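Nov 14, 2025. Packing bench, plush toys / white mailer trial, contd.
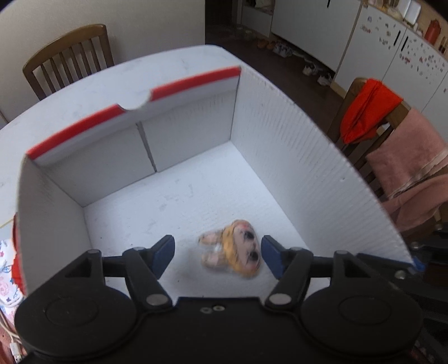

Picking up from yesterday's page. Still on the white cartons from Kandlow, the ones with the thumb notch and red on the rim. Question is the same: can the small bunny-ear toys ship in these with no bag and no tissue, or do they arrive looking like they slept in a ditch.

Short version so far: box is a bit big. Toy on its side slides end to end if you tilt the thing. Kiran wants them face up for the unboxing. Won't stay face up without something under it, the head is round and heavy compared to the rest and it just rolls.

Tried:

- toy on its side, nothing else. Quick to pack. Moves.
- toy on its back, one sheet tissue crumpled at the feet. Better. Ears fold under if you're in a hurry (I was)
- toy on its back, tissue both ends. Good, but slow, and Malathi says no to two sheets
- card insert cut from scrap, slot for the ears. Looks great. 14 minutes to cut one by hand so who knows. Ask Drestix for a price on die cut, qty 300

Scuffs. Bottoms of the cartons pick up gray marks from somewhere, inside. Wiped one with a dry cloth, came up a little, not all the way. Suspect the stacking, they come nested flat and rub. Could be our bench tho. Wiped bench down with alcohol before the second batch, will compare. Vignesh says the customer won't notice under the toy. I say pale ears on a dirty box floor, they'll notice. Unresolved!!

Also watch the long side walls. Corrugation shows through the white and they dent if you lean on them, same as the last sample from Trodine. Kandlow say heavier board is available, no number from them yet. Yufang is chasing.

Fuzz: orange hood sheds. Not much, but on a white box every fiber shows. Lint roller before closing, add it to the pack sheet. Roller lives in the second drawer, NOT in the tape bin, please put it back.

Drop test, waist height, closed with one strip of tape: 18 drops on the tissue-at-feet version. Corners soft by the end, lid held, toy ended up on its side most times. Nothing came off it, eyes fine, seams fine. Did not do the shake test, table was promised to Mélanie at three and I'd already run over.

Label placement: left top corner covers the red if you use the big label. Switch to the small one or move it down. Small ones are nearly gone, reorder. Dixit had them last time, order no. is in the June folder I think, under 799-something.

To do

- [ ] weigh packed carton, both versions (scale battery dead, buy battery)
- [ ] shake test
- [ ] mock up next size down. Does Kandlow even make it with the same notch?
- [ ] ask Kiran if side-on is really so bad. With the face turned to the front edge it looks sort of asleep, kind of nice
- [ ] Malathi to sign off one sheet of tissue
- [ ] check incoming cartons for scuffs befor they touch our bench, open the pack on clean paper

Leaving the trial cartons stacked by the window, marked with pencil on the base, A = no tissue, B = feet only, C = both ends, D = insert. Please dont ship them. Somebody shipped an A last round.

More after the scale is working.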